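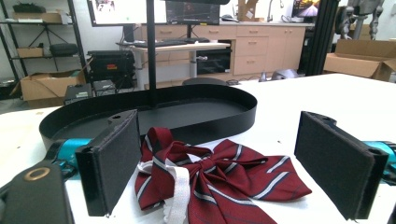
Change the pads before they look like they need it, was Rongrong Kang's advice, and she said it twice before I'd even got my coat off. By the time a gripper pad looks tired, according to her, you've already spent a week blaming the software.

So that was my welcome to the Roltness open day! I'd signed up for the upkeep tour (the other choice was a talk about funding, no thanks) and we spent most of it on one hand-held gripper. Two black fingers, dark gray pads on the inside that look like felt, and a striped bow tie on the white table for it to pick up. I would have guessed bolts or boxes, but soft things are what they care about, and a bow tie has wings, a knot and an elastic strap to get snagged on.

The pads get swapped every 1000 picks. They keep a paper log, which I loved, and the last line in it said 78, so ours were nearly new. You peel the old one, wipe the finger, press the new one on and leave it under a clamp for 4 hours. Then you close the fingers on a strip of paper and tug. If it slides out at the top but holds at the bottom, the finger is leaning and you loosen the mount and start over. I tried the tug test and got it wrong, apparently I pull like I'm starting a lawn mower.

A man from Mulier asked if you could just glue the pads for good. Long silence, then a very polite no.

Coffee was in the next building, and the De Smet people had brought waffles. Next open day is in spring, sign up early if you want the upkeep tour.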